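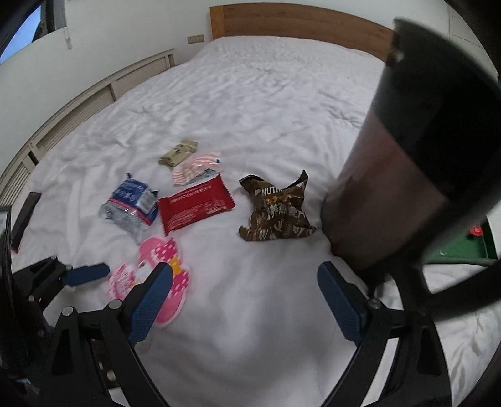
18 March 2023

Slept until nine and then did the bed, which took longer than it should have. There were snack packets all over the duvet again. I had said in November that I would stop eating in bed and I kept to it for two weeks.

The brown bag says 荞燕麦片 on it. Sofia gave it to me when she got back from her trip and I still can't read the label, apart from NUTR at the top. The app on my phone says buckwheat and oat flakes. I want to ask her where she bought it. The red bar is one of hers too. I don't know what the pink one with the polka dots is called, so I will have to keep the packet if I want it again.

Put everything in a shoebox and moved it to the kitchen, on the shelf over the bread. The rule from now on is that the box stays there.

Washed the duvet cover at 1000 spin and hung it over the door. Radiator in the bedroom is still only warm at one end. Called Marisol Park about it and left a message. She said last time that the cover has to come off before anyone can look at the valve, so I should move the bed out a little before Monday.

Clear and bright all morning. Opened the window for an hour. Walked to the store for milk and dish soap, came back, made soup. Sofia is coming over at 3 tomorrow. Need to find the other pillowcase.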